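The Slow Art of Putting Things on Shelves

Machines can beat you at chess and draft your cover letter. Whether they can tidy a stockroom depends on how long you're willing to stand there.

At ten past nine on a Friday morning, a robot named Billow is thinking about a dish towel. It has been thinking about it for a while. The towel lies on a table in a low brick building behind a tile showroom, where a company called Tratden has spent the better part of three years teaching machines to do the things most of us do while listening to the radio.

Billow picks up a corner. It puts the corner down. It picks up what I'm fairly sure is the same corner.

"It wants two corners," says Forough Ghorbani, who runs the testing floor and has the patience of someone who once taught middle school band. "It has one corner. It's looking for the other one, and the other one is underneath."

I fold my own towels badly and at great speed, so I'm in no position to gloat. I gloat a little anyway.

The dream of the domestic robot is older than most of the appliances we did get. Our grandparents were promised a metal maid and received a dishwasher, which everybody loaded wrong and then argued about. Since then the maid has stayed the same comfortable distance away. What has changed lately is the money, and with the money the videos: robots pouring coffee, robots making beds, robots laying a table with the hushed care of an undertaker. Watch the corner of the screen and you'll often find a small note telling you how much the clip has been sped up.

Ghorbani doesn't speed hers up. She keeps a log of every chore attempted on the floor, and she let me read the one for November. It covers 1,073 attempts, of which 717 are marked as finished without a human stepping in. I thought that sounded pretty good, about the level of a willing teenager. She pointed out that a teenager who dropped, jammed or abandoned a third of everything you handed over would not be asked to do the glasses.

The log also has a column for comments, and it's the best reading in the building. "Closed drawer on own finger." "Placed mug correctly, then took it away again." "Stopped. Reason unclear." One entry, beside an attempt at wiping a counter, says only "Spread it."

Chores, I was told over and over, are the hard part. A factory robot welding a car door knows where the door will be, because a lot of well-paid people have made sure of it. Your kitchen offers no such courtesy. The chair has moved. The sponge is a different sponge. Somebody has left a boot on the stairs.

For this reason the serious betting has drifted away from the home and toward shops and stockrooms, which are dull in ways a machine can appreciate. Levente Boros manages the back room for Zwahlen, a small chain selling shoes and work gear, and he has been talking to Tratden about stocking shelves overnight. He's interested, within limits.

"I have a guy who can fill a bay in the time it takes me to find my glasses," he says. "He also calls in sick whenever there's a ball game. So I'm listening."

What Boros wants is modest. Goods come out of cartons and go onto shelves, facing the same way, not too close to the edge. A new hire gets it in one shift. A machine has to work out where one dark item stops and its dark neighbor starts, get a finger in between them, and let go without taking the whole row along for the ride.
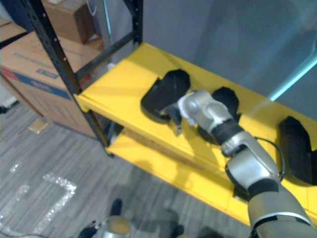 Letting go is a bigger deal than you'd think. Engineers will talk for an hour about grasping and then admit, looking at their shoes, that release is where a good day goes bad. The thing sticks, or tips, or comes back up with the hand. Ghorbani's team spent most of a spring on it. Their rival Sokent, across the river, is said to have spent longer.

Then there's the arithmetic. Boros figures a night's delivery at 900 items, give or take a truck. At the pace I watched, with a stopwatch and a granola bar, Billow might manage 60 an hour if everything behaved. He did the division on the back of a packing slip, looked at it, and turned the slip over.

"It doesn't need lunch, though," he said, after a while.

Back on the floor, a little before noon, the towel was folded. It was closer to a trapezoid than I'd have liked, and one side hung lower than the other, but it was a folded towel by any fair standard and certainly by mine. Ghorbani wrote it down. Then she picked it up, shook it out, and dropped it back on the table for the next try.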